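Cable Sorting at Skoltonbridge: Questions from Staff

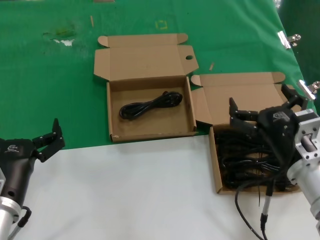 Ateş

What do the new arms do?
They take cables out of a full box and put them in a second one, one at a time. The bench has two arms with two-finger grippers.

Is anyone losing a job?
No. Gakwood has confirmed that all 80 people in returns keep their positions and pay grade. Three of them moved to the Ornum bench in July after training.

What do people at the bench do now?
They bring boxes, clear stuck cables, and check connectors. Coiling by hand is still part of the work when an order needs it the same day.

What happens with tangles?
Black cables in a deep pile are the hardest. If the arms stop, press the pause button and wait for the light before you reach in. Do not pull a cable out of a closed gripper.

Is there a target?
The line target is 641 cables per shift for the whole room, same as before. There is no separate target for the bench.

Can I ask to be trained?
Yes. Put your name on the sheet by the time clock before 2 p.m. and your shift lead will get back to you.

Who do I call about a fault?
Extension 243.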